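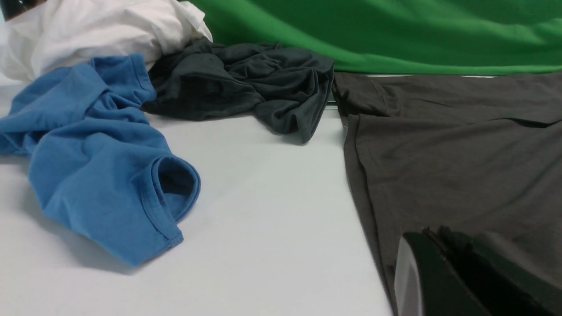

Shigeru Kobori wrote to ask why I was still bothering with the Wadside fingers when the Drastham pair closes faster and costs 200 less. Fair question, and he has used both for longer than I have.

Speed isn't what I'm short of. With T-shirts the arm spends most of its time getting into position, and the closing is over in a moment either way. What I care about is whether the fingers take one layer or two. The Drastham pads are soft and wide, so they press the cloth down before they pinch it, and on a thin jersey they often pick up the layer underneath as well. The Wadside ones are narrower at the tip and I can bring them in at a shallow angle along a hem.

I ran 400 picks with each set in November, using the same shirts, the same arm and the same controller settings. Half the picks began with the shirt laid flat and half with it crumpled. On the flat ones Wadside was clearly better. On the crumpled ones I couldn't separate them, and I suspect the trouble there is in choosing where to grab – a better finger won't fix that.

The wrist camera is the next thing to sort out. Dark shirts are harder than light ones because the folds don't show up well, and turning the exposure up washes out the white table. I've tried a lamp set low to one side, which helped a bit. Fujimoto do a small camera with better range in the shadows, but it would mean a new bracket and another 15 mm on the end of the wrist, and I'm already close to the table on the shallow approaches.

So the Wadside fingers stay on for now. Shigeru, if you still have your bracket drawings from the Skeststead job, I'd be glad of a copy.

Print this post | E-mail this to a friend

Filed under: Grippers, Workbench notes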